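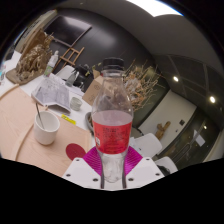

Bottle with red label, cup and spoon on the mat.

Notebook, May, phone bench
Subject: Morna handset, retail unit, battery and charging claims

Started 9:40. Bahman already had the box open when I got in, so no unboxing notes from me. He says the seal was intact and I'll take his word for it.

The launch material from Tatero makes three claims I care about: a full day and a half of "mixed use", half a charge in 14 minutes, and a screen that stays readable in direct sun. The rest is colours and a camera mode for food. The half-charge one was on the big slide at the launch event, with a countdown clock and music. Negin went to that. Her notes say the phone on stage was plugged in before the presenter walked out, and the percentage was only shown at the end. Make of that what you will.

Charging, first go. Ran it down to shutdown on the video loop, left it off on the bench, then plugged in with the supplied brick and cable. At 14 minutes it read well short of half. I haven't written the figure here as the screen had woken itself up twice to show a software prompt and I don't want anyone quoting a bad run. Abbas thinks the prompt alone wouldn't make that much difference. I agree with him but we do it again anyway.

Charging, second go. Same brick, notifications off, flight mode on. Better, still short. The small print in the booklet (not on the slide, not on the web page) says the claim applies to the "Wuria fast brick", sold separately. So the headline number belongs to an accessory that isn't in the box. Tatero's press contact tells Negin it will be "bundled in selected markets". Asked which markets. No reply as of lunch.

We don't have a Wuria brick. Panya is trying to get one from the Khương shop counter, at retail, with a receipt. I don't want one sent over by the press office. Last time we took a loan unit it charged faster than any we could buy, and we never got a straight answer about why.

Battery life. Not going to sign off on "a day and a half" from one phone. The trouble with mixed use is that whoever writes the ad gets to do the mixing. Our own loop is the usual one – calls, messaging, web pages, an hour of video, screen set by meter and not by the slider. Firouzeh points out our loop is getting old and has hardly any short video in it, when short video is what most people's phones do all day. Fair point. But if we change the loop now we can't compare with the last lot, so old loop for this one and she can draft a new one to run alongside.

Set screen brightness to 300 nits on a plain white page for the loop. Worth noting the slider position for that: higher than I'd have guessed for a phone sold on its sunlight screen. The auto mode gets a lot brighter outdoors, then drops back after a short while. Abbas saw it dim on the back steps while he was reading a text. We need a proper timed run with a lamp before anybody writes this up. All I've got at the moment is Abbas squinting.

Heat. Warm near the camera during both charges. Didn't like it but didn't measure it either, the thermocouple was on Panya's job. Don't let me write "runs hot" from having touched it.

Signal. Bahman got 2 dropped calls in the stairwell, where his own phone also drops calls. Not a result. Crossed it off the sheet.

Software. There's a "battery guard" switch, on by default, that slows background apps. I suspect the advertised figure was taken with it on and every other app signed out. With it on, Negin's messages arrived in a clump when she picked the phone up. If you need to be told about messages when they're sent, you'll turn the thing off, and then which battery figure applies to you? Run the loop both ways. That's 2 full rundowns at least, so the phone is tied up and please don't borrow it to try the food mode.

Still to do
– Wuria brick, bought over the counter (Panya)
– charge run with a third-party brick, same rating (me)
– loop with guard on, then off (Bahman to start it tonight before he goes)
– lamp and timer for the screen (Abbas)
– second retail Morna from a different shop, if there's money for it
– chase Tatero again about the markets (Negin)

4:15. Reply from the press office. It doesn't name any markets. It does ask when we're publishing. Told them we'll publish when the rundowns are done.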